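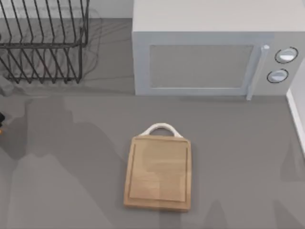

A customer who is building the Sergate in a shared garage wrote in to ask if the Vedeo kitchen could be run before the arm was finished, with only the shoulder bolted together. Yes. The kitchen runs on the computer alone and does not look for hardware until you switch it to live mode.

Sergate Arm Kit with Vedeo Kitchen

Sergate is a tabletop arm you put together yourself. The kit comes with cut and drilled metal parts, motors, a control board, wiring and a printed build book. You supply the computer, a bench or counter to clamp to, and hand tools. It lifts up to 500 grams with the arm folded in close, and less as it reaches out.

Vedeo is the simulated side of the kit. The kitchen has a gray counter with a microwave, a wire dish rack and a wooden cutting board on it. All three can be moved or taken out in the layout file. The overhead view is the one most builders start with, and there is a side view for checking height.

The dish rack is harder to work with than the board. The wires are thin and overlap when seen from above, and their shadows fall on the counter beside the rack. If your own detection code picks up the shadows as wires, turn shadows off in the settings, get the reach working, then turn them back on.

Building time depends on your tools. Plan on 2 weekends if you share a bench and have to pack up between sessions. Step 8 in the book, the elbow cable, is the one to read through before you start - the cable has to go in before the cover plate, and the plate uses thread lock.

What you get
Arm parts, 93 pieces including fasteners
Control board with power supply
Bench clamp
Vedeo Kitchen download code
Build book

The Pringle wrist fits this arm with the adapter ring, sold separately. The older Unia wrist does not fit. Unia owners can still use Vedeo by picking the Unia profile at setup, but there is no live mode for it.

Kits ordered now ship in September. Spare motors and cables are in stock and ship on their own. Layout files saved in the first version of Vedeo need to be opened and saved again after updating.

Posted in: Arms & Grippers / Home Build / Software Included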